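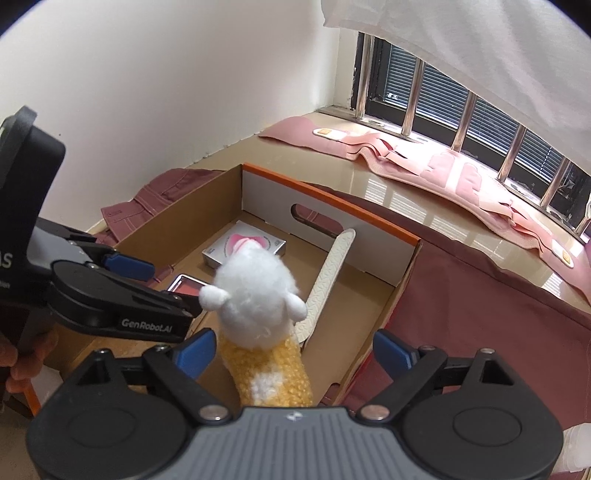
What Became of Loltero

Loltero was a regional chain of variety stores that sold housewares, toys and toiletries at low prices. It was founded by the Lahtinen family, who opened the first store in a former feed warehouse in Odimau. Growth was slow at first. The family owned its buildings, avoided debt and had only 23 stores when the founder retired.

The second generation took a different view. It leased space in strip malls and expanded until the chain reached 80 stores. Sales rose each year, but sales per store did not. The distribution center in Odimau had been built for a much smaller company, and deliveries to the outlying stores were frequently late.

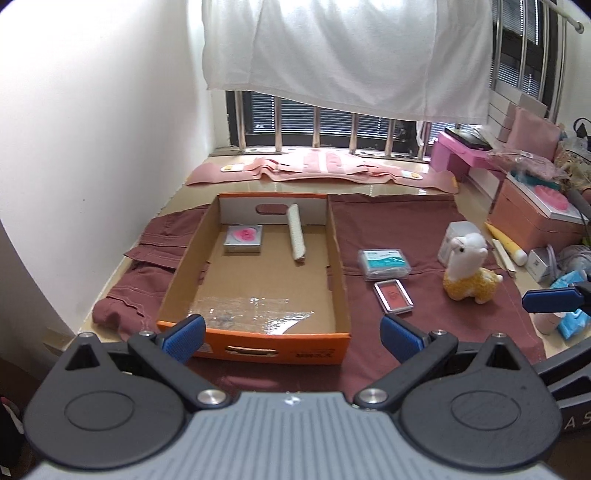

An open box with a small tin inside.

Stirneo, a wholesaler that had supplied Loltero for many years, acquired the company in September. By then 71 stores remained. Stirneo closed 21 of them within the first year and converted the others to its own name. The Lahtinen family kept the original building, which is now leased to a flooring dealer.

I have read that the chain failed on account of online competition. I do not agree. The leases were long and the rents were fixed to rise, and those terms were signed well before online sales mattered in this trade.

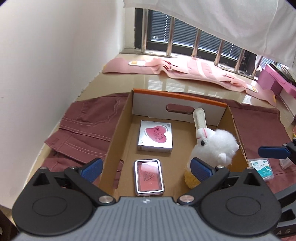 Plush animal, compact and silver carton in a shallow box.

A later post will cover the Stirneo conversion and its effect on prices.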